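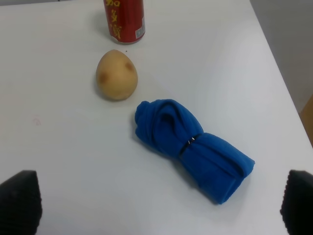
Grakberg Gripper Kit - Call for Trial Participants

Lumdale is looking for 4 bench operators to take part in a paid trial of the Grakberg two-finger gripper kit at our Westundale site. The kit is sold with a wrist camera, textured finger pads and the Vasilakis control software. The trial covers grasping of mixed household items, and its results will go into the second edition of the operator manual.

Each participant completes 384 grasp attempts over 2 weeks in February. Duties are to place items on the table, guide the gripper by hand controller, grade each attempt and log any fault. Items differ in shape, surface and stiffness.

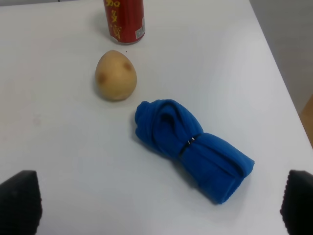
Mixed-item task: can, potato and rolled blue cloth.

Requirements: good near vision, steady use of both hands, and the ability to follow a written procedure. Experience with robot arms is useful but not required - training takes one day and is paid at the full rate.

Rigid items are graded on grip position only. For uneven or rubbery items, participants also record finger opening and any slip at the pads.

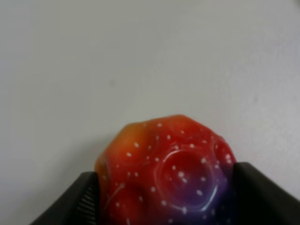
Slip is scored from 0 to 4 on the sheet supplied with the kit. Scores are entered before the next item is placed.

To apply, write to Celeste Insaurralde by 20th February, quoting reference 1426. State your available hours and any past bench work.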